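제5강 강의 노트: 친밀 관계에서의 갈등 대화와 철회 행동

과목: 관계심리학 개론
담당: Halima Ajayi
읽기 자료: Mindcombe 강독집 2장, Kontogiannis 보충 유인물

1. 용어 정리

요구-철회 패턴은 한쪽이 변화나 논의를 요구하고 다른 쪽이 침묵, 화제 전환, 자리 이탈로 대응하는 상호작용을 가리킨다. 요구자와 철회자는 성격 유형의 명칭이 아니며, 특정 주제와 특정 대화에서의 위치를 나타낸다. 같은 사람이 가사 분담에서는 요구자, 지출 문제에서는 철회자가 될 수 있다.

철회는 다시 두 가지로 나눈다.
(가) 수동적 철회: 대화에 남아 있으나 응답이 짧아지고 시선을 피한다.
(나) 능동적 철회: 대화 종료를 선언하거나 공간을 떠난다.

코딩 시 두 범주를 합산하지 않는다. 합산한 점수로는 3절의 분석을 할 수 없다.

2. 설명 모형

사회구조 모형은 현상 유지로 이득을 얻는 쪽이 철회한다고 본다. 가사 분담이 불균등한 경우 변화를 원하는 쪽은 논의를 열어야 하고, 그렇지 않은 쪽은 논의를 미루는 것으로 충분하다. 개인차 모형은 친밀감과 독립성에 대한 욕구 차이를 원인으로 둔다. 두 모형의 예측은 철회자가 스스로 제기한 주제에서 갈라진다. 사회구조 모형에 따르면 이때 역할이 뒤바뀌어야 하고, 개인차 모형에 따르면 역할이 유지되어야 한다.

주제 제기자를 기록하지 않은 자료로는 두 모형을 구별할 수 없다. 과제 자료를 고를 때 이 항목의 유무를 먼저 확인할 것. 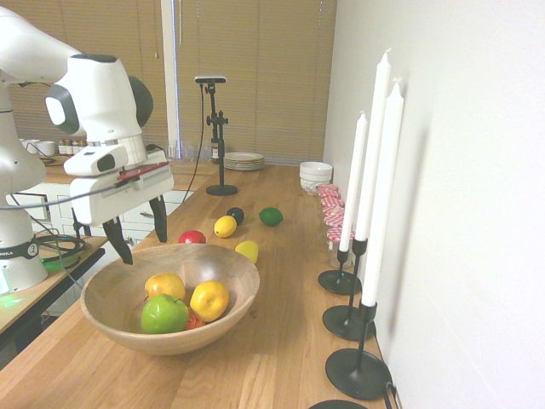 3. Kalberg 자료

수업에서 사용하는 Kalberg 자료는 동거 또는 혼인 관계의 커플 168쌍을 대상으로 한다. 각 커플은 대화를 두 차례 진행하였고, 한 번은 A가, 한 번은 B가 주제를 정하였다. 발화 단위 중 철회로 코딩된 것은 1,111건이며, 그중 559건이 수동적 철회이다. 나머지는 모두 능동적 철회로 분류되어 있다.

해석상의 주의점은 다음과 같다. 첫째, 발화 건수는 커플 간에 독립이 아니라는 점이 자주 간과된다. 동일 커플의 발화는 서로 상관되므로 다층모형을 쓰거나 커플 단위로 집계한다. 둘째, 침묵의 길이는 기록되어 있으나 침묵의 의미는 기록되어 있지 않다. 생각을 정리하는 침묵과 응답 거부는 앞뒤 발화를 함께 읽고 판정한다. 셋째, 횡단 자료이므로 철회가 만족도를 낮추는지, 낮은 만족도가 철회를 늘리는지는 답할 수 없다.

4. 휴지(休止) 합의와 철회의 구분

대화를 잠시 중단하기로 합의하는 것은 철회와 형태가 비슷하다. Tsakiris의 기준에서는 재개 시점이 명시되었는지를 본다. "오후 8시에 다시 이야기하자"는 휴지 합의이고, "나중에 하자"는 능동적 철회로 코딩한다. 상대방의 동의가 없는 경우에는 재개 시점이 있더라도 별도 부호(R)를 부여한다.

Borkowska는 이 기준이 지나치게 형식적이라고 비판한다. 시점을 제시하고도 반복적으로 지키지 않는 커플이 휴지 합의로 분류되기 때문이다. 단일 회기 녹취에서는 이행 여부를 알 수 없으므로 본 과목에서는 Tsakiris 기준을 그대로 따른다.

5. 과제

배포된 녹취록 가운데 하나를 골라 발화 단위로 코딩하고, 주제 제기자에 따라 역할이 바뀌는지를 한 쪽 이내로 서술한다. 판정이 어려운 발화는 별도로 표시하고 근거를 적는다. 평정자 간 일치도는 Seidu Ansah의 실습 시간에 계산한다. 제출 기한은 5월 말이며, 코딩표 양식은 4강 유인물의 것을 사용한다.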